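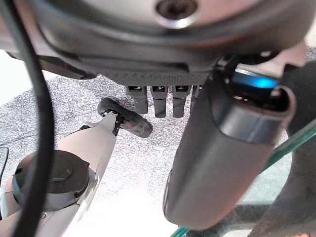 Stivport repair room to open for the season with longer hours

10 September 2018

The repair room at the old Lehtinen building in Stivport is opening its doors again this fall, and anyone who has been stepping around a wobbly chair or a lamp with a bad switch since spring will be glad to hear the hours are longer this time. The benches will be open every afternoon until the first week of October, and after that on the usual winter schedule, which is posted by the side entrance and at the Skodley branch library.

Last season 508 items came through the door. Lamps and toasters made up a good share of them, as they do every year, but there were also music boxes, sewing machines, a weather vane and one very heavy mantel clock that took three visits and a lot of patience. Not everything could be saved, and a few things went home in the same bag they came in, but a good many households in Stivport are still using something they had been ready to throw out.

The biggest change is the parts wall. Over the summer the room was given a collection of small hardware from the Fondden workshop, which closed in the spring after many years on the harbor road. There are more than 1000 pieces in all — screws, washers, springs, knobs, odd little brackets — and sorting them into drawers has taken most of the past month. Visitors are welcome to look through the drawers for a match before they go out and buy something new.

Room for larger pieces is still tight, so please call ahead if you are bringing furniture or anything that takes two people to carry. Small items can simply be brought in. It helps a great deal if you bring the cord, the lid, the loose screw in an envelope, and the instruction booklet if you still have it in a kitchen drawer somewhere.

There is no charge for a repair, though there is a jar by the door for those who would like to chip in. Coffee will be on, and there are plenty of chairs for anyone who wants to stay and watch.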